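Sorting out the extension lead drawer

If yours is anything like ours, the leads all live in one drawer and come out as one lump. I put it off until November every year, when the fairy lights are wanted, and then wonder why I didn't do it in the summer with the back door open.

Tip the whole lot out on a table and part them before you do anything else. Coil each cord in loose loops, never tight round the block, and fasten it with a strip of old stocking — kinder than wire ties, and you'll have plenty. Run your fingers along the flex as you go, and anything nicked or stiff goes to the tip.

Coloured power strips are a real help, I find. With a pink one and a light blue one you can tell at a glance which cord belongs to which, and the shapes matter too: a long strip sits nicely behind a desk, while a round or triangular one is better where chunky plugs fight for room.
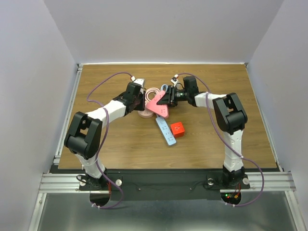

Quang Trình wrote in to add that a coiled lead should be unwound fully before a heater goes anywhere near it, and that he keeps his in shoe boxes, 2 to a box.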